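4.2 Bottles in a small bin

Of all the tidying tasks we looked at, putting away empty drink bottles was the one we grew fondest of. It sounds dull on paper, and then you watch how a bottle settles against its neighbor and you want to see the next one go in! Following Berhe's notes from the Cerngate kitchens, we used a plain round bin with a wide mouth. Figure 4 gives a view into the bin with a pair of bottles in it.

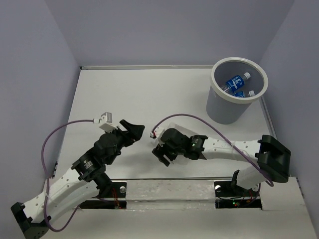 Figure 4. Two water bottles with blue labels in the grey bin, near the back wall of the enclosure.

The upper bottle lies diagonally across the lower one, and both caps point to the right. We came to call this a "crossed" rest, and it matters a great deal for how much a small bin can hold. A crossed pair takes up far more width than a pair standing upright, so the rim is reached early and the next bottle has little to lean on. Selamawit Berhe had predicted as much from her study of household bins in Sutanto, where people often reached in and turned a bottle by hand before adding another. We were delighted to find the same habit among our own participants, and Section 4.3 takes up the question of when they bother to do it.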